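# An afternoon at the Stodivau open workshop

15 April 2021

I'd been meaning to get over to Stodivau ever since a friend sent me the link to their build log, and this week I finally got on the bus and went.
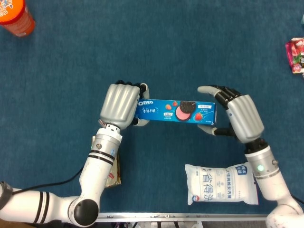
The bus drops you at the bottom of Rosmont, and then it's a good climb up past the allotments (wear proper shoes, I didn't). The workshop is in an old dairy building with a green door and no sign at all. I walked past it twice. Once you're in, though, it's lovely – warm, messy, smelling of solder and toast, with a kettle that never seems to go off the boil.

It's a shared place. Members pay 40 a month, get a shelf and a key, and build whatever they like. There was a loom with half its motors in, a telescope mount in bits, and a very handsome bird feeder that weighs the birds. But I'd come for the two-armed robot, and so had most of the other visitors, judging by the crush at that end of the room.

They call it Mersha. It's a pair of white arms with black bands on them and proper hands on the ends, silver on the back with black jointed fingers, and it works over a bench covered in teal-blue fabric. The project this spring is putting away the shopping. They've got a heap of ordinary groceries for it to practise on, and I did laugh at how much of it was biscuits and sweets! I was told the snacks are chosen for their shapes. I have my doubts.

What got me was the two-handed stuff. A slim carton of Oreos (the strawberry ones) gets one hand at each end, and the left does the real gripping, fingers over the top and thumb tucked underneath, with the right one held much looser. I asked about that and got a long and very cheerful answer. When both hands squeezed as hard as each other they kept bending the boxes, so now one leads and the other mostly follows. I'd never thought about it, but I do the same with a baking tray.

Milk is the hard one. They use the pillow-shaped plastic pouches, and the weight slides about inside while you're lifting. The log has 300 tries at pouches alone, all written up by hand in a big ledger next to the bench. I flicked through it while I waited for my tea and it's great reading. One entry just says "floor again".

The whole lot has cost them 2,089 so far, spread over 3 years, and that's without the arms themselves, which came from Erberg on a long loan. Most of it went on power supplies, the frame for the bench and more cable than you'd believe. The metal rail along the front edge has been drilled and redrilled, and somebody has promised to do it again properly before the summer.

I had a go at the emergency stop (everyone has to press it before they're allowed near, which I thought was sensible) and then stayed far too long talking about gripper tape. You can buy a mug on the way out. I did.

A few bits if you're planning a trip. Bring cash, as the card reader was sulking. The upstairs is ladder only, so ring ahead if that's a problem and they'll bring the small projects down. The next open afternoon is in October, and they're hoping to have shelves up by then so Mersha can try a whole bag of shopping from start to finish. I've already put my name down, and I'm taking the early bus this time.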